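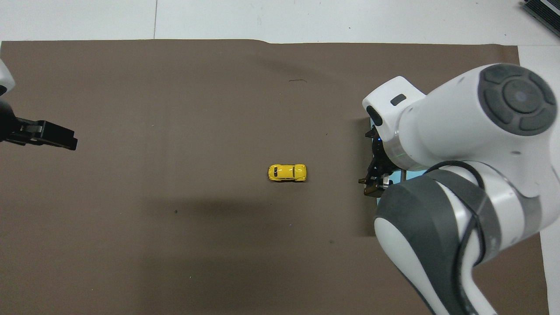 Two arms, one yellow toy car, brown paper.

Home Projects Notes Contact
Search this site Go

The planner lead at Likance has 19 minutes before her next call. So, fast. What's Turkdale? "A scheduler. Sits between perception and motion. Decides which arm goes, and when." Two arms over one table, so that matters.

Old version gave every pick to the nearer arm. Simple, bad. "Put the car near the middle and the choice flips every time the pose estimate wobbles. Left, right, left. Nothing moves." The fix was hysteresis plus a 300 ms hold on the descision. Ugly? "Very. It's staying in."

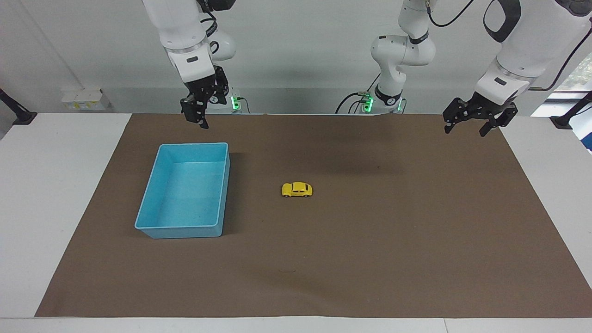 Next problem, the place step. The bin gets its own pose track now, updated slower than the object's. She wanted one tracker for both and lost that argument in October. "Small yellow thing, fine, easy. Pale blue bin with a rim, the depth goes soft at the edges. So we fit the rim and ignore teh floor."

Collision checks? Both arms share one model, replanned at 3 Hz when the other arm is live. Too slow, she says. Honorato, their logging tool, shows where the time goes: mostly mesh distance queries. "Capsules would be cheaper. We have 2 people on it."

Release date, no. "Ask me after the replan thing is fixed." Call's starting.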